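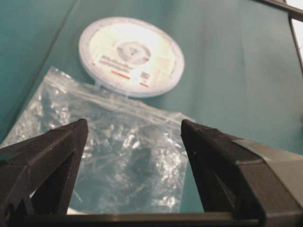
A clear zip-top bag and a round white lid with its label, on one of the teal surfaces.

Visit report: packing open day at Riis
Filed under: Visits & Open Days

I went to the Riis open day in Alton on Saturday, January 13, 2018, mostly to see how a small firm handles bagging and labeling. We pack spare parts at home for our own little shop, and I wanted ideas.

Parking was at the back, next to the loading door. Sign-in was a clipboard on a chair. The first tour left at 9 and I was on it with Ruoxi Dai, who buys packaging for Modard and asked better questions than I did.

Bergþóra Ravn led the group. She started in the storeroom, where the shelves are arranged by container size and then by lid. Lids are kept apart from their tubs until an order is ready. Each shelf has a card with the part number and the reorder level, written by hand. There is a computer system as well, but she said the cards get updated first.

The packing room was the part I came for. Small orders go into zip-top bags, larger ones into round tubs with lids. The work surfaces are teal and easy to find things on. I have been using a white table at home, and white lids and white labels get lost on it all day long. I am going to try a colored mat.

The bags took up more of the talk than I expected. Clear bags are handy for checking an order, but once they crumple they throw a lot of glare, and reading anything through them means tilting them back and forth. Riis lets the packer choose between two thicknesses. The thicker one stays flatter and costs more. Ruoxi asked whether they had tried a frosted bag, and they had, for one season, and went back.

Labels on lids go on before the lid is fitted. The emblem and text are printed in one pass and the square code sits beneath the text on the same label. Mikkel Gunnlaugsson runs the label printer and showed us a roll being changed. It took him about 3 minutes, including clearing a jam. A roll holds 184 labels in the size they use for lids, an odd number that he could not explain either.

Lunch was soup and bread in the canteen – good soup, not enough chairs. I ate standing up.

In the afternoon there was a short talk on Huvia, their line of refill tubs. It was mainly a sales talk and I left before the questions. Samples were available at the door in packs of 36 and I bought one pack of bags in the thicker grade.

If you go, wear warm socks. The storeroom is not heated. The next open day is in April, and the morning tour is the one to book.

Recent visits
– Modard warehouse sale
– Two hours at the Alton tool fair
– A paper mill in the rain

Contact | Copyright | Back to top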